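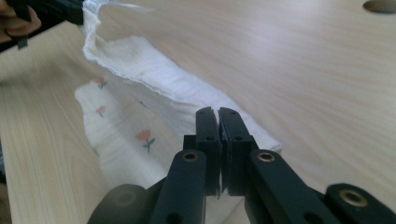
The Fledevari student robotics project is taking on participants for its cloth-handling class. Sessions start in April in the Pradden workshop. Each participant works a hand-held gripper at a table, folding and flattening small fabric pieces. White muslin printed with small flowers is the standard piece, and one end is often held up by a second gripper. No programming experience is needed.

Places: 10. Group size: 6 maximum. Each participant records 100 folds over the term.
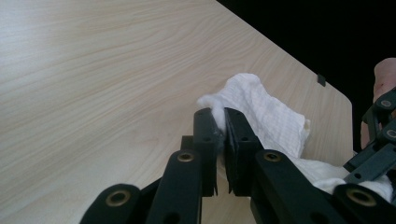

Participants also service the linkages and replace worn finger pads. Course credit is available through Oana Iordache. Applicants must be enrolled students and able to stand for a full session. Send name, year and available hours to Iulian Stanciu, room 697, by March 19, 2018.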